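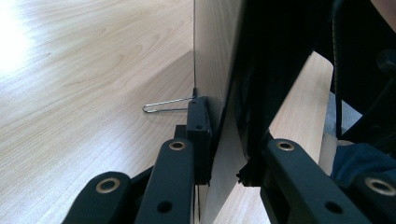 Strong wind warnings for the Rakena district are issued for the whole coast, and our project looked at whether they match what people get in the streets behind the foreshore. The official station is at Altine, on open ground. Houses in Rakena sit behind a ridge, so we put a Gumeo wind logger at each end of the town. The mounting had to be simple. A thin pale board stood on edge, with a small black block held against its side partway down, is as complicated as it needed to get. Anything wider catches the wind and spoils the reading.

We recorded for 30 days in November. The loggers stored the highest gust in each hour, and we compared these with the Altine readings for the same hours. Hours when either logger had a flat battery were left out, which left us 437 hours to work with.

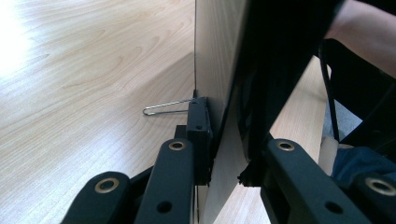

The east logger read lower than Altine most of the time, as we expected. The west logger did not. When the wind came from the south-west it picked up speed through the gap near the old rail cutting, and on 14 days its top gust was higher than the one at Altine. The biggest difference was 23 km/h, on a day with no warning in place. Two streets lost power that afternoon and a tree came down across the school bus route.

We also asked residents on both sides of town where they look for warnings. Most use their phones. Older residents said they listen to the radio, and a few go by the flags at the bowling club.

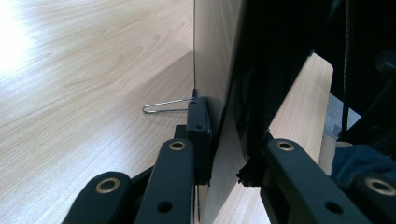 Report by the Year 11 Geography group, Premness College
9 April 2021

Limitations

The loggers were fixed at fence height and the Altine instrument is on a mast, so the readings are not strictly comparable. One month is also a short record. We had no easterly gales in that time and can't say how the town behaves in one.

What we would do next

A third logger in the rail cutting would show where the wind speeds up. We would also like to run all of them through winter - the council has agreed to let us use its light poles if the brackets can be removed without leaving a mark.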